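Wenine Coast Visitor Program
Progress report to the Grīnberga Fund
Report date: 24/07/2025
Grant period covered: second reporting period, ending June

1. Status

Work on the pet-friendly visitor program in Wenine is on schedule for lodging and trail signage and behind schedule for the ferry pilot. Spending is within the approved budget. No change to the end date is requested. One transfer between budget lines is requested in section 6.

2. Lodging register

The register lists hotels, guesthouses and campgrounds in the Wenine area that accept dogs or cats and that have agreed to publish their terms in a standard form. At the end of June it held 24 properties. Each entry states the nightly pet fee, the size limit if there is one, whether animals may be left alone in the room, and the distance to the nearest off-leash area.

Fees were the hardest item to collect. Several properties charge per stay and others per night, and two charge a deposit that is returned at checkout. The form now has a separate field for each. Entries made on the old form have been converted, and the owners have been asked to confirm the figures in writing. Replies are still due from the campgrounds on the Flivdale road.

The register went live on the visitor site at the start of the period and received 2,912 page views. Most visits came from the ferry timetable page. Few came from search, and the page titles have been rewritten for that reason. The effect will be reported next period.

3. Beach and trail access

Seasonal rules for the north beach were confirmed by the town. Dogs are allowed on leash all day outside the summer season, and before 9 a.m. and after 7 p.m. during it. The south beach remains closed to dogs until the end of the nesting period. The printed map shows both beaches with their hours. A total of 2,000 copies were delivered to the visitor desk, the ferry terminal and the registered properties.

Signs have been installed at the Flivdale trailhead and at the lower parking lot. The sign for the upper lot is waiting for a new post, as the existing one is not deep enough in the ground to carry the larger panel. Waste bag dispensers are in place at both trailheads. Refills are handled under the town's existing litter contract and carry no cost to the grant.

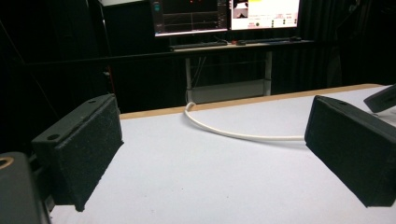 Figure 1. Black padded gripper fingers over a white tabletop.

4. Ferry pilot

The pilot was meant to open a marked pet seating area on the Stumasora crossing before the summer timetable began. The operator has agreed to the location, on the aft deck under cover, but asked for a non-slip floor covering that can be hosed down. The first product proposed did not meet the operator's fire rating. A second has been submitted and the operator's answer is pending.

Until then, pets travel under the current rule: in a carrier indoors, or on a short leash on the open deck. The visitor site and the printed map both state the current rule. The map will need a sticker or a reprint when the seating area opens. A sticker is the cheaper option and has been priced.

5. Risks

Floor covering. If the second product is refused, the seating area will not open this season. The opening would move to the start of the spring timetable.

Register upkeep. Terms change when properties change hands. Entries more than 12 months old will be flagged and then removed if the owner does not reply to 2 reminders.

Veterinary cover. The clinic in Flivdale closes on public holidays, and the nearest alternative is across the water in Stumasora. The after-hours number has been added to the map and to the register pages.

6. Budget

Printing came in under its line and signage came in over, due to the deeper post. We ask the Fund to approve moving the unspent printing balance, less the cost of the map stickers, to signage. Invoices and the updated budget table are attached as Annex A.

7. Next period

Finish the upper lot sign. Collect the outstanding campground replies. Obtain the operator's decision on the floor covering and, if it is positive, order and fit it. Run the end-of-season survey of registered properties, with questions on pet bookings, complaints and cleaning costs. The draft questionnaire is attached as Annex B, and comments from the Fund are welcome before it is sent out.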